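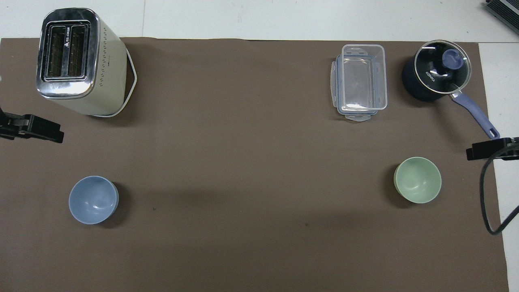 What do you tell people to buy first for a small kitchen?

A mat, a pot with a lid, a container that latches, and a toaster if they eat toast. They can cook for a week on that and find out what else they need.

The woman who gave that answer has been fitting out rental kitchens in the Skirkirberg building for six years. She buys for the furnished units, most of them studios with one short counter and a table that has to do the work of a second one. She asked that her name be left out, as tenants already knock on her door about missing can openers.

Her allowance is 300 dollars per kitchen. It used to be 201, and she says the old number was workable if nothing broke.

"The first year I spent too much on knives," she said. "People bring their own knife. They don't bring a saucepan."

She likes a small saucepan with a glass lid, so the cook can check on rice without lifting it. Large pots stay in a shared closet on the ground floor and are signed out on a sheet. In the past year the sheet filled up only once, in June, when several tenants had family staying.

On toasters she has firm views. Two slots are enough. Four-slot models take up the space where a cutting board would go, and in a studio the cutting board matters more. She wants a cord that reaches the wall from the table, and she wipes the crumb tray herself between tenants.

"I shake it out over the sink, then a dry brush," she said. "No water near it. I unplug it first and let it sit."

The mats came later. The tables are white, and after two years the tops had rings and scratches that would not come out. Replacing one table cost more than covering all of them. She ordered plain dark mats from a supplier called Brasstead and cut them down with a utility knife.

"Get the brown," she said. "I tried a light gray and it looked dirty in a week. The brown looks dirty too, but later."

New mats arrive rolled and the edges take time to settle. She lays them upside down overnight with a few books on top. Some never go completely flat along the edge and she has stopped worrying about it.

Food containers are what she replaces most. Lids disappear, or a latch snaps. She now buys a single clear rectangular kind in one size, so that a lid from any unit fits a box from any other. She keeps 12 spares in the office.

Asked what she would add with more money, she thought for a while and said a second dish towel. Then she said a decent peeler.

The owners, Bradard, have talked about a microwave in every unit. She is against it, mainly on account of the counters, which are too short. The wiring on the upper floors would also have to be looked at.

"Put one in the laundry room," she said. "Let them share it and see who complains."

Interview recorded 4/7/26 and edited for length.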